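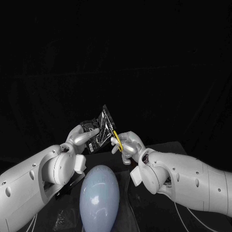
I would like to put in a good word for the bent pipe.

You know the one. A length of steel tube, bent into an upside-down U, both ends set in concrete. You lean your bike on it, put a lock through the frame and go and buy your milk. It has no moving parts and has never sent anyone a notification. In the suburb of Matos, where I do my shopping and most of my complaining, we used to have 32 of them outside the station. They went in August. In their place we have the Clirel Secure Cycle Hub, which is a cage.

It's a handsome cage. It has a green roof with actual grass on it, and a bench nobody could sit on for long, and a mural of a heron riding a bicycle. To get in you need the Jakeo app, and to get the Jakeo app to do anything you need an account, a phone number, a payment card, a photo of your bike and a level of Bluetooth goodwill that my phone has never shown towards any other object. You stand at the gate holding your phone against a small black disc. The disc thinks. Your train, meanwhile, is making the noise trains make when they're about to be somewhere else.

I've been told I'm against progress. I ride an electric bike that cost me more than my first car and weighs about as much as I do, so I'd say progress and I are on reasonable terms. I'd just like to be able to leave it somewhere.

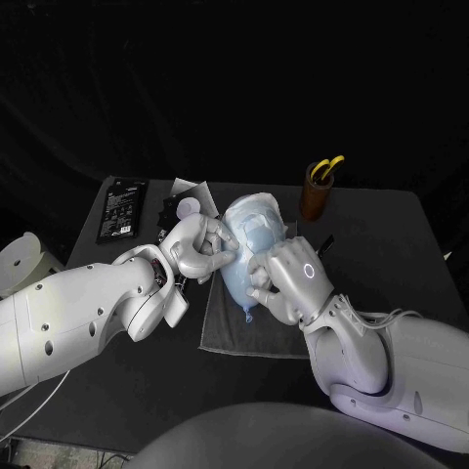

## The thief at the gate

The argument for the cage is theft, and it's a fair argument. Bikes are expensive now. A perfectly ordinary commuter with a motor will set you back 2000 dollars before you've bought a helmet, and nobody wants to come home on the 5:40 and find a front wheel with a nice lock on it.

But think about what the cage does. It gathers all the good bikes in one spot, behind a screen, where people walking past can't see what anyone's up to in there. The only thing between them and the world is a gate, and the gate is held open for whoever is behind you, on account of we were all brought up properly. I've held it for people I'd never laid eyes on. I once held it for a bloke with bolt cutters sticking out of his backpack, and he said "cheers", and I said "no worries", and I've thought about that exchange a fair bit.

The old hoops were three metres from the bakery window. If you took to a lock with a grinder there, you did it in front of the whole queue, with sparks going onto someone's almond croissant. I won't claim no bike was ever pinched. I will say it took nerve.

Inside the cage the bikes hang on two levels. The top level slides out and tips down on a spring, and you're meant to roll your bike up the channel and heave. This is fine with a road bike. With an e-bike, it's a deadlift performed at shoulder height in work shoes. So everyone with a heavy bike wants a bottom spot, and there are 11 of those, and by ten past seven they're gone. The top row stays mostly bare all day, looking very modern.
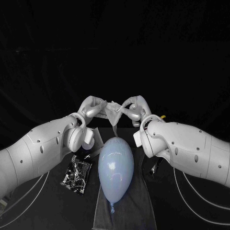
## Who it's for

The people who lose out are the ones who turn up once. The kid riding over to meet a mate. The woman on her way to the doctor with a bike borrowed from her sister. The visitor. Anyone whose phone has died, or who keeps it for calls, or who reads terms and conditions and would sooner not tell Jakeo where they are at all hours.

A bent pipe doesn't care whether you're a member. You can use it drunk, or for ninety seconds, or to tie up the dog.

What happens to these people now? They lock up to the handrail on the ramp. The handrail has a sign on it saying bikes will be removed, so the bikes are removed, and then somebody writes to the local paper saying cyclists have no manners. I've read that letter so many times I could sing it. The pram people are cross too, and they're right, because you can't get a pram past a handlebar.

Down the line at Dredero they put the same cage in but left the hoops alone. I rode down on a wet morning to have a look, which tells you how my weeks are going. The cage was doing decent business with the all-day commuters. The hoops were full as well: kids' bikes, an old shopping bike with a milk crate, a cargo bike taking up two places and not sorry. Both things, side by side, working. It must have taken someone there a whole afternoon to think of it.
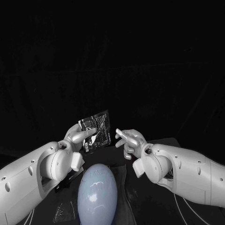

*White robotic arms over a dark tabletop.*

I don't want the cage torn down. The heron's growing on me, and if you leave a bike from dawn to dark I can see why you'd want a roof over it. I want some pipes back. Put 21 of them by the bakery and the station can keep the rest of the footpath for whatever it is the footpath is being kept for, at present a planter box and a sign about the planter box.

I've asked. The form to ask with is in the Jakeo app, under Feedback, and it wants to know which bay I was using at the time.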